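Clendley Color Names

A word list with votes, version 2
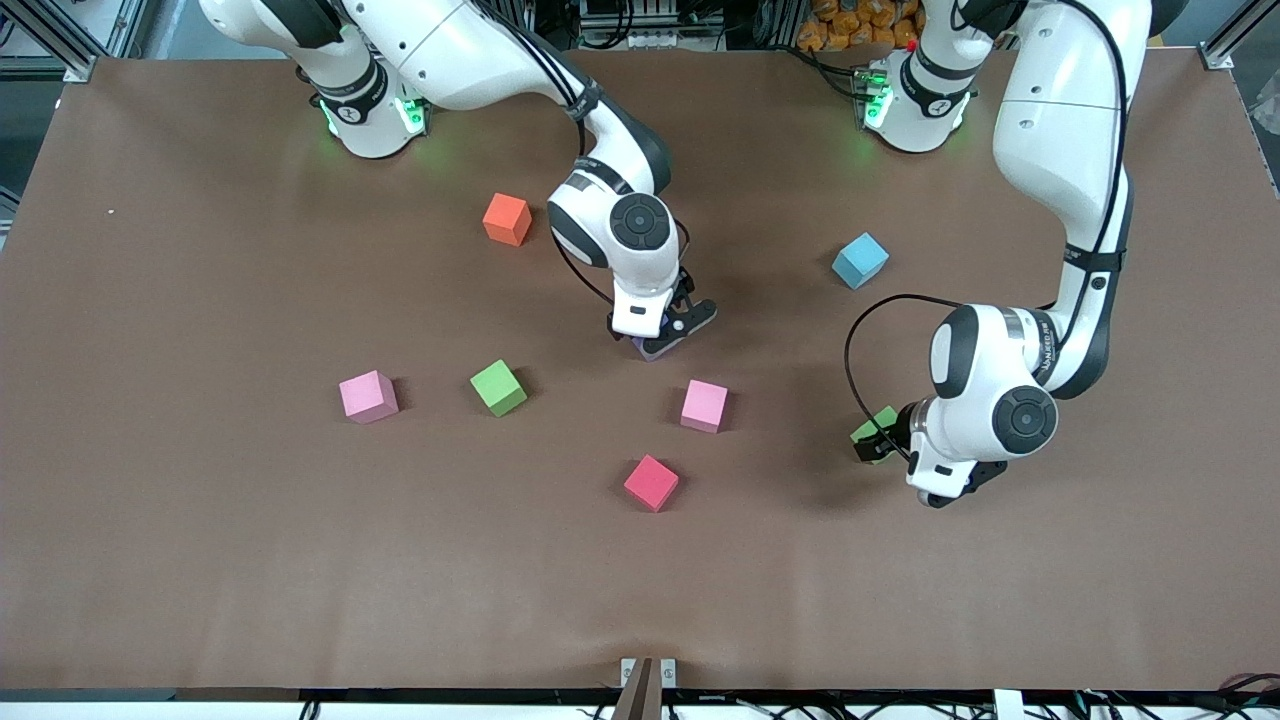 Foam blocks in orange, light blue, pink and green on a brown tabletop, with a purple one held just above it.

What this is

2,541 short answers to one question: what would you call this color? People typed whatever they liked into a box. Each row holds the answer, the hex value shown on screen, and a made-up ID for the person answering.

What it is not good for

Please don't use it to claim that people "see" colors differently. I keep getting mail about this. The file records typing, and typing depends on the screen, the hour and how bored someone was. Half the arguments over pink and red in the Altine list come down to brightness settings, as far as I can tell.

Version 1 said it had 4,000 rows. It did, if you count blanks and people pasting the same word over and over. Those are gone. If you cited the old number, fix it.

Known problems

Spelling was left alone, so "grey" and "gray" are separate answers. Merge them yourself if you need to.

"Teal" is a mess. Some people use it for anything between blue and green – I would not trust any average built on it.

The Reddy column is a guess at the basic color word, made by a script I didn't write. I checked 500 rows by hand and stopped believing it for browns.

Files

names.csv – all answers
eder_map.csv – old row numbers to new ones

Contact

Osian Eynon keeps the list. Corrections go in the November batch. Send the row number, or I can't do much with it.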